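Hitdale Workshop Supply
Home > Plastic Gears > Spur > Large Blue Spur Gear (Dellmont range)

LARGE BLUE SPUR GEAR, PLASTIC, WITH RAISED HUB
Item 674
In stock at Alden. Limited at Dellmont, ring first.

Big blue gear, back on the shelf after being gone since August. Same part as before, same mould, same colour. If you had one on backorder it has already been set aside under your name, no need to order again.

Suits teaching rigs, display drives, hand-crank models, light conveyor mock-ups. Not for anything with real load on it. We get asked every week. Plastic gear, plastic gear jobs.
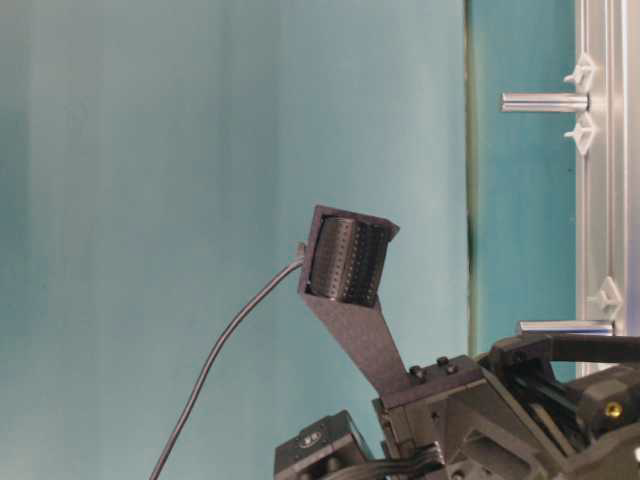
Quick specs
Type: spur, straight cut
Teeth: 106
Outside diameter: 90 mm
Material: plastic, coloured right through (not painted, won't flake)
Colour: blue only. Grey and white are discontinued, please stop asking Sarita
Hub: raised, round, one side
Bore: round, plain, centre. No keyway
Sold: single, or pack of 2

Fit notes
Check your shaft before ordering. Plain round bore so it's a press fit or glue, your choice. If you need a set screw you want the Khurana metal hub adapter, seperate item, sits behind the gear. Adapter does not come in the pack of 2, that's gears only.

Mates with any small pinion in the Dellmont range. Mixed brands, no promises. Tooth shapes differ and a near enough fit will chew the tips off in an afternoon. Had a customer run one against an old photocopier pinion, sent us back a bag of blue crumbs.

Leave a bit of backlash. People mesh them too tight, then say the gear is binding. If you can't feel a tiny wiggle with your finger, back it off.
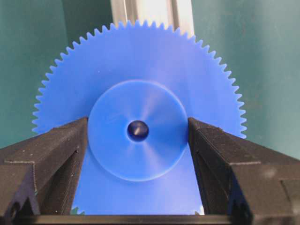
Item 674, blue, hub side. Fine teeth on the rim, plain centre bore.

Lubrication
Dry is fine for slow stuff. For longer running use a light silicone or a plastic-safe grease, tiny dab, wipe the extra. No petroleum spray. It's on the packet but it's small print.

Cleaning
Warm water, drop of dish soap, old toothbrush along the teeth. Dry before it goes back on a steel shaft or you'll have rust in the bore. No dishwasher, no acetone.

Drilling out
Can be bored larger. Clamp it flat, go slow, step up a size at a time. Use a drill press if you've got one, freehand never comes out centred and then the whole thing wobbles. Any drilling and it's yours, can't be returned.

Storage
Flat, out of the sun. Left on a windowsill for a summer they can go a bit oval and the colour fades. Don't hang them on a nail by the bore either.

Returns
Unused, unglued, undrilled, with packet. Store credit or swap. Teeth damaged in the mail, send a photo of the gear and the envelope both and we'll sort it. We've gone to boxes instead of padded bags so there should be less of that.

Schools and clubs
Purchase orders welcome. Email Sarita Prajapati at the Alden counter with quantity and a delivery address, she does the quotes. Please put the item number in the subject line. Class sets ship in one carton, allow extra time before start of term.

Questions we get

Is the hub removeable?
No. One piece with the gear.

Does it come with a shaft?
No. Shafts are under Rods & Axles, cut to length at Alden only.

Can I get it without the hub?
Not in this size. Smaller Dellmont ones come flat.

Will it run against another 674?
Yes, one to one, that's what most of the packs of 2 go out for. Mount both hubs facing the same way and watch your shaft spacing.

Can I 3D print my own to match?
You can try. We don't have a file to give out. Count your teeth, print slow, expect to do it twice.

Is it noisy?
Bit of a whirr at speed. Quiet by hand.

Goes with
Khurana metal hub adapter
Dellmont small pinion, assorted
Plastic-safe grease, small tube
Hitdale shaft collars, pack

Pickup at both stores. Alden counter closes for lunch, Dellmont doesn't. Large parcels out the side door, ring the bell.

Page updated Wednesday, October 15, 2025. Stock levels change faster than we can type, call if its urgent.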